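Vovix Tabletop Fault Set

README, second release

Contents
What is in the set
The fault
How episodes are labeled
Known problems
Use and contact

What is in the set

The set holds 174 episodes of two-arm tabletop work, recorded in February, with head camera video, joint positions, gripper opening and motor current for both sides. The tasks are picking up books, moving flat items, and putting things on or off a small shelf. Every episode in this release was recorded while the right gripper had an intermittent fault. Episodes from before the fault are in the first release and are not repeated here.

The fault

The right gripper would sometimes release on its own while holding an object. The command stayed at "close" and the fingers opened anyway. The log then showed a normal state for up to 24 frames before the error flag came on. Operators saw the drop well before the software did.

Valbona Kelmendi traced it to the cable under the gripper. At certain wrist angles the connector was pulled sideways and the gripper board restarted. On restart the board goes to its default position, fully open. The Deák controller kept repeating the last good reading in the meantime, so the recorded opening is wrong for that stretch.

Nobody was hurt. One drop landed past the table edge, where an operator had been standing a minute earlier. After that we kept people behind the floor line whenever the arms were powered, and we stopped using anything heavier than a hardcover.

The repair was a longer cable, a clamp on the last link, and a firmware change so that a restart holds position. The Torkton arms themselves were not changed.

How episodes are labeled

ok: no release during the episode
drop: the gripper opened while holding something
restart_empty: the board restarted with nothing held
unclear: two reviewers disagreed

Labels were made from the video and motor current. Do not rebuild them from the gripper opening field. Current is sampled at 1000 Hz and stored unfiltered. A restart shows as a flat zero followed by a short spike, clipped at 3000 mA.

Object layouts were changed between episodes, and items with loose or shiny wrapping were left in on purpose.
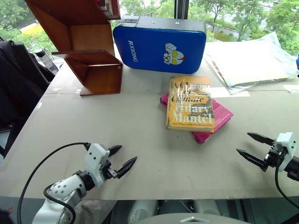
Head camera view, book task. Both grippers open.

Known problems

Glare on plastic wrap hides part of some book covers. The window behind the table makes exposure drift in the afternoon episodes.

Left gripper data is good throughout. The left cable is also loose enough to swing into view, but it never caused a restart.

The Stelex time sync failed in the last recording session. Those episodes carry sync_bad in the index and should be left out of any timing work.

Use and contact

Research use only. Do not train a grasp policy on the drop episodes without masking the frames after release. Send label corrections to Rahel Sutter with the episode number and the first bad frame.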